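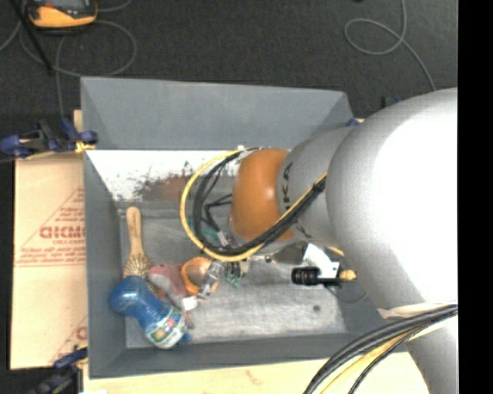 Teaching a bin-picking arm by hand: demos are fine, playback is not

Posted by taltberg_tim in Arms & Grippers, Monday, 9:40 pm

I have an industrial arm over a gray bin and I'm trying to teach it to pick things out one at a time. A brush, a bottle, a soft toy, that kind of junk. I've recorded 100 demonstrations, half by grabbing the arm and dragging it around in free-drive mode, half with a Vorard hand controller while standing next to the table like a man trying to land a very small plane.

The recordings look fine to me. I replay one with the objects put back in the same spots and it works. Then I train on the whole set, let the thing run, and it goes down with great confidence and closes on air next to the bottle. If the bottle is leaning on something else it sort of hovers, has a think, and pushes the toy into the wall of the bin.

Do I need more demos, or better ones? My wrists vote for better ones. Also, does it matter that I mixed dragging and remote control? I'd like to know before I spend another evening at this.

fallahi_bench

You need more data. 100 is nothing. We had 957 before ours did anything useful. Get a comfortable chair.

Behrouz Nouri

More might help, but I wouldn't record a single one until you've looked hard at the ones you have.

Mixing is the first thing I'd undo. When you drag the arm, your own hands and forearms are in the camera view for the whole demo. When you use the controller, they aren't. At run time they aren't either. So half your set shows the arm being led around by a pair of helpful human arms that then fail to turn up for work. Train on the remote half alone and see what happens. It takes one night of computer time and no wrists.

Second, watch your pauses. People on a remote stop above the object to judge the depth, and they stop for ages. I timed mine once and 38 percent of the recorded steps were me doing nothing, thoughtfully. The arm learned that beautifully. Your hovering sounds like the same talent. Trim any stretch where neither the arm nor the gripper moves, but leave in the bit where the fingers are closing, or you'll cut out the only part you care about.

Third, the missing by a little. Check that the camera hasn't shifted between sessions. Mine was on a Morberg stand that sagged a hair each time somebody closed the lab door. Clamp the bin as well, and put tape on the table at the corners so you can tell if it's crept. Look at your cables while you're there: if the loop at the wrist tugs when the last joint turns, the gripper can end up slightly off from where the recording says it is.

After all that, record 20 new ones, and make them ugly. Bottle under the brush, toy jammed in the corner, something leaning on the wall. Start a few of them with the gripper already in the wrong place and show it the way back. If every demo you give is a clean one, it has no idea what to do once it's a finger's width off, and it will be a finger's width off all day.

taltberg_tim

Dropped the dragged ones and cut the pauses. It gets the brush most of the time now and has stopped hovering. It still hates the clear blue bottle. The stand was fine but the bin had crept, so thanks for that, I'd blamed the software for a week.

gripper_gary

Clear plastic is a pain for depth cameras, they look right through it or see the glare. Stick a bit of masking tape on the bottle and try again. If it suddenly works, it's the camera and you can stop yelling at the arm. Mine never listened anyway.

fallahi_bench

Still think you need more data.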